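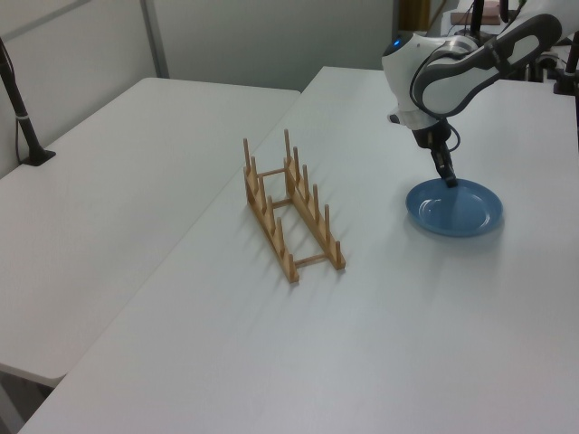 Maxine Hollis wrote back on the draft of these notes that the arm is the easy line in the budget, and that the lines under it are where a first cell overspends: the table, the fixtures, the spares, and the hours of the person who resets the task. Her comment is kept at the head of this handout and the sections follow her order.

Unit 8. Planning and budgeting for a tabletop manipulation cell
Course: Automation Equipment Planning, Skillstead
Instructor: Érica Xavier
Revised November 29, 2023

8.1 Scope

The unit covers a single-arm cell used for handling household objects. The reference task is plate to rack: pick up a plate lying flat on the table, turn it on edge, and seat it between two dowels of a dish rack. No conveyor, no guarding beyond what the risk assessment calls for, no second arm.

8.2 Write the task before the quote

A quote request that names only reach and payload will come back with an arm that meets reach and payload. State also:

Object list, with the heaviest and the thinnest item marked.
Start pose of each object and the allowed scatter.
End pose and tolerance. For a rack, this is the slot width less the plate thickness at the rim.
Approach directions. A plate lying flat has to be taken by the rim from above, so the fingers must be narrow enough to get a hold there.
Cycle time, if there is one. Leave it out if there is not. Vendors price it.

Payload is quoted at the tool flange. Subtract the gripper, the adapter plate, any wrist camera, and the cable before comparing with the object list. Groups that skip this step find it during commissioning.

8.3 Table and mounting

The arm and the work surface may share a table or stand apart. A shared table keeps the calibration when the table is bumped. Separate tables cost less to change later, but every shift between them means a new calibration, and that time should be in the plan. Where tables stand side by side, specify matching height and allow for leveling.

Pick the surface finish with vision in mind. Matte is preferred. A glossy plate will throw highlights whatever the table is, and test time under the real room lights should be reserved for it. Poles and clamps for sensors are cheap and are left off nearly every first order.

8.4 Cable routing

Cable at the wrist needs enough slack for full joint travel and not so much that it catches on a fixture. In a rack task the dowels are the catch hazard. Include ties, wrap, and one spare cable per connector type. Lead time on the spare is often longer than on the arm.

8.5 Worked budget, consumables and fixtures only

The Gondal project gave this part of the order a ceiling of 900 dollars. The split was made in two lots. Lot A (racks, plates, tape, ties, clamps) was bought from general retail. Lot B (fingertips, spare cable) was bought through Sevley, with Vukov as second source. The order called for 15 plates of one model, to cover breakage and to keep rim thickness the same through the trials. Mixed plates were ruled out for the first phase and moved to April.

Points to note in this budget:

Fingertips are a consumable. Enter them as a recurring line.
Racks are bought in pairs. Dowel spacing on a wooden rack varies between pieces, so measure each one and record it.
Shipping was left out of Lot B in the first version and took the contingency.

8.6 Labor

Each trial ends with a person putting the plate back and emptying the rack. Estimate the reset in seconds, multiply by planned trials, and enter it as hours at the technician rate. Calibration, fingertip changes, and log review are separate lines. A reset fixture is worth pricing only if reset labor over the project exceeds its cost plus design time.

8.7 Assignment

Prepare a one-page equipment plan for a plate-to-rack cell using the template from Unit 2. Show payload after tooling, table arrangement with reasons, fixture list with quantities, and reset labor as its own line. Give two sources for anything with a lead time. Prices without a quote date will be returned for correction.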